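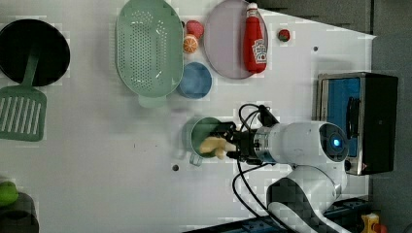

A black pan, a dark green slotted spatula and a pale green colander on a white tabletop.

I was meant to be writing about the Kulby relay meet from a nice dry seat on the balcony at Tikville pool. Instead I spent Monday evening holding a clipboard and a spare pair of goggles, because the club was short of a turn judge and I once made the mistake of telling Katalin Vida I'd done the course.

Anyway, the news. Kulby's women have won the regional relay cup for the first time in 14 years, and they did it in the very last race (the medley, which I always think should come earlier, when people still have their voices). They went in two points behind Passka, who had looked comfortable all night and had already taken both freestyle relays.

Li-hua Lai led off on backstroke and touched third. Anneliese Janssen pulled back a place on the breaststroke leg – she's been swimming at six every morning since August and it shows – and then Pui-shan Tai had the sort of butterfly leg that makes you forget you're supposed to be watching feet and fingertips. She handed over level. Vida, who is club captain and at 41 was the oldest swimmer in the water by some distance, brought it home by half an arm.

I was standing at the wrong end for the finish, so I had to look up at the board like everyone else. The noise from the balcony told me first!

"I didn't see a thing after the last turn," Vida told me when she'd got her breath back. "I just heard Anneliese shouting and thought I'd better not stop."

There were 420 people watching, which the pool says is its biggest crowd for a club meet, and they'd run out of tea by the second interval. Passka's coach, Chi-keung Ho, was very decent about it all. He said his team had been beaten by a better changeover and that he'd be back next year with the same four swimmers, plus some extra practice on the blocks.

Kulby's men had a quieter night. They finished fifth overall after a disqualification in the 200 medley for leaving the block early. (Not my lane, before anyone writes in.) The juniors did better, taking second in the mixed freestyle, and two of them swam in the seniors' B team an hour later without a word of complaint.

The cup goes in the cabinet by the turnstiles once the engraver has finished with it. Kulby now go through to the area final, where they'll meet the winners of the coast league, and the draw for lanes is still to come. Spectator tickets go on sale at the Tikville front desk from nine in the morning on the day the draw is made, and club members can put their names down for the coach before then.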